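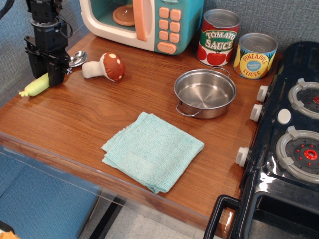
Testness: secondhand toy listings from Wekham

README, last touched 7 April 2024

What's in it

652 short listings for used toys, typed up from the swap board at Wekham library and the handwritten tags at the Engström shop. Mostly play food, dollhouse stuff, puzzles, a few ride-ons. One listing per row. English only.

Made for looking at how people describe things they want to get rid of. Word choice, spelling, what gets left out. Not a price guide, please don't use it as one.

Files

listings.csv — the main table
tags.csv — categories, one row per listing id
spelling.csv — original spelling next to the normal one
dropped.txt — ids removed, with a word or two on why

Everything is UTF-8, comma separated, quotes only where needed. If your spreadsheet mangles the ö in Engström, set the encoding on import. Opening by double click won't do it.

Columns in listings.csv

id — number, has gaps, don't renumber
source — board or shop
text — the listing as written, line breaks turned into slashes
price — dollars, blank if none given
condition — seller's own word, lower case
complete — yes, no, blank

569 rows have a price. Blank means no price on the card. Free is 0. Swap offers are blank too, with "swap" in the text so you can filter them.

Condition is a mess. "good", "v good", "gd", "well loved". Left alone on purpose. Merge them yourself if you need to, but keep the orginal column.

Categories

Single label each. Play kitchen is the biggest group, then puzzles. Play kitchen covers toy appliances, pretend food, pots and utensils. Plush food goes in play kitchen and NOT in soft toys — went back and forth on that, settled it in November, all old rows updated to match.
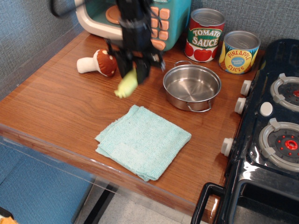 Mixed lots get the label of the first item named. So "box of blocks and some trains" is blocks. Crude but at least it's the same rule every time. 70 rows are mixed lots, flagged with m in tags.csv.

How it was put together

Cards copied by hand into Widier, exported, then checked against the card a second time. Phone numbers, names and street addresses taken out and replaced with [removed]. Kids' names too, where a card said whose toy it was. If one slipped through, open an issue with the id only, don't paste the text.

367 rows come from the board, the rest from the shop. Shop tags are shorter and nearly always priced, board cards ramble more. Don't compare the two without splitting by source first.

Known problems

Same item listed twice under different wording. Probaly a handful left.
Prices with "or best offer" keep the first number only.
"Complete" is the seller's claim, never checked.
A few cards were faded, unreadable words are marked [?].
Ids with a trailing b are the back side of a card. Join them on the number before the b.

Reuse

Free for teaching and research. Credit Testness and link back here. Don't try to trace sellers.

To do

Split out ride-ons
Redo the plurals in spelling.csv
Script for the slash line breaks, current one eats fractions like 1/2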